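Home | Guidance | FAQ | Contact

Simulated trials and the Trivness handling rules: your questions

Maintained by Norbert Dobos. Last changed 7 July 2020.
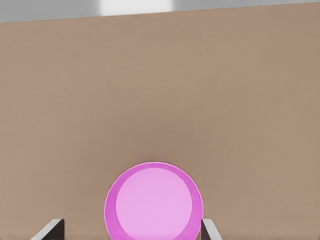

Does a pass in simulation count towards sign-off?

No. Suppliers ask this every month and the answer stays the same. A rendered pink dish on a plain tan surface is a fair place to start. It says very little about a wet plate on a busy bench.

But our supplier ran 4,000 simulated picks. Surely that's enough?

Enough for what? If every run used the same dish and the same bare surface, you have one test, repeated. Ask what was varied between runs and get the list in writing.

What should the report show, then?

Starting positions of the object and the fingers, including the awkward ones where one finger is much nearer the rim than the other. Failed runs, too. The Borkik report listed 1,692 successes and left out the failures, and we sent it back.

Is there a pass mark?

We use 85 per cent on real hardware, over at least 52 attempts. I don't claim the figure is scientific. It was agreed at Fondotberg in December and it has yet to be properly challenged.

Can we use the word "safe" in our paperwork?

Please don't, on the strength of simulation alone. Say what was tested and stop there.

Does any of this apply to the Ho line?

Yes, apart from the hardware attempts, which Ho records on its own form.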